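05/03/2020 - first public version of these notes. I'll keep adding to them as I use the kit, so expect the odd half-finished bit.

# Stallix tidy-up kit: notes, settings and a sort-of review

I bought the Stallix kit with my own money and I've had it running at the bench for long enough now to have opinions. This repo holds my settings, the recordings I made while teaching it, and a few small scripts that fix things I got fed up with. If you're thinking of buying one, skip to "Would I buy it again". If you've already got one and it's being stubborn, "Getting it going" is probably what you're after.

## What you get

Stallix is sold by Zindoseo as a two-arm kit for picking up and putting away small household stuff. You get the arms, the controller box, a power supply the size of a loaf and a licence for their teaching software, which is called Lenov. I paid extra for the jointed hand from Farías to go on the left arm. The right arm still has the plain two-finger gripper it came with, and I'm quite fond of it!

The manual is short and mostly good. The wiring chapter has two diagrams in the wrong order (swap them and it all makes sense).

## What's in this repo

| Folder | What's inside |
|---|---|
| `settings/` | my arm limits, speeds and grip strengths |
| `runs/` | 900 recorded runs, one folder each |
| `lists/` | the object names I use, in plain text |
| `scripts/` | small helpers, see the comments at the top of each |

I recorded nearly 1,000 runs in all, then threw out the ones where I'd knocked the bench or forgotten to press save. 300 of those left are marked `practice`. They're slow and wobbly but I've kept them in, as the early fumbling might be handy for somebody. Leave them out with `--skip-practice` if you only want the cleaner ones.

Each run folder has the joint positions, the video and a `note.txt` where I typed what I was trying to do. Spelling in the notes is not guaranteed.

## Getting it going

1. Bolt both arms down before you plug anything in.
2. Copy `settings/base.cfg` into the Lenov folder and restart it.
3. Run the homing routine twice. The first go after a cold start is always a touch out on mine.
4. Load the shelf layout, then try one soft object on its own.

If Lenov says it can't find the left hand, unplug the Farías lead and put it back in with the software already open. I wrote to Zindoseo about this and got a friendly reply and a promise of a fix in April, so this step may go away.

## The shelf job

Most of my runs are shelf work: take something off the desk, put it in a sensible spot, or fetch something back down. I went for a proper muddle of things, because a row of identical blocks tells you very little about how a kit will cope in a real room. Soft toys are the easy end. Pens and cutlery are the hard end, and anything with a cable near it needs a slower speed (use `settings/slow.cfg`, it's there for exactly that).

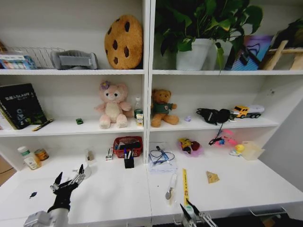

*Shelf layout with both arms at the desk. Spoon, yellow ruler and toy cheese are on the desktop, with the teddy in the green shirt up on the middle right shelf.*

A few things I've learned about the layout:

- Flat things are best picked up by the right arm. Its narrow fingers get under a ruler far more neatly than the jointed hand does.
- Leave a bit of space round plush toys. They squash, and then the neighbours shift.
- Shiny spoons confuse the depth reading under my ceiling light. A lamp from the side cured most of it.

## Would I buy it again

Yes, with grumbles. The arms are quiet, Lenov is pleasant once you've found where everything lives, and teaching a new job takes me an evening. The price of the Farías hand made me wince, and I'd tell a first-time buyer to start with two plain grippers and see how far they get. I'd give the whole kit 4 out of 5.

My main moan is the export button, which still drops the file names if there's a space in the folder path. `scripts/rename.py` puts them back.

## Using these files

Help yourself - copy, change, share, whatever you like. A mention would be nice. If a script breaks on your set-up, open an issue and paste in your Lenov version number and the last few lines of the log.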